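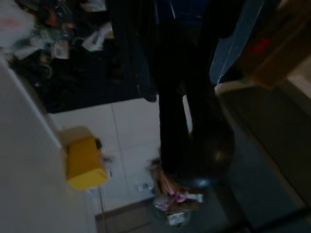
Floors first: Gladys Kimaro on tile, grout and loose cables

Gladys Kimaro has cleaned rental units in Wunville for 6 years and now trains new staff at Brekitz. Her method for a cluttered tiled room has two passes. The first is dry.

"Bags get picked up before anything else," she said. "A crumpled plastic bag can hold trash or it can hold somebody's keys. You open it and look."

Dark mats and fabric come next. Kimaro folds them inward from the edges and carries them outside to shake. Shaken indoors, they put grit back on the tile.

Small debris on pale tile is swept toward the middle of the room, away from the wall. "If you push it along the grout it stays in the grout," she said. She uses a soft hand brush and a flat dustpan. The second pass is a damp mop, worked parallel to the grout lines.

Devices near a wall are left where they are. Staff wipe the case with a dry cloth, keep off any knob or button, and lift a thin cable by hand to clean under it. Kimaro does not allow cables to be pulled aside with a broom.

Sharon Nyamweya, who schedules the crews, allows 160 minutes for a unit on a Saturday. Kimaro would like more.

"The floor is a third of that if the room is tidy," she said. "If there are things all over it, the floor is half. I have asked for the schedule to show which kind it is."

The form was changed in July. It now has a box for clutter.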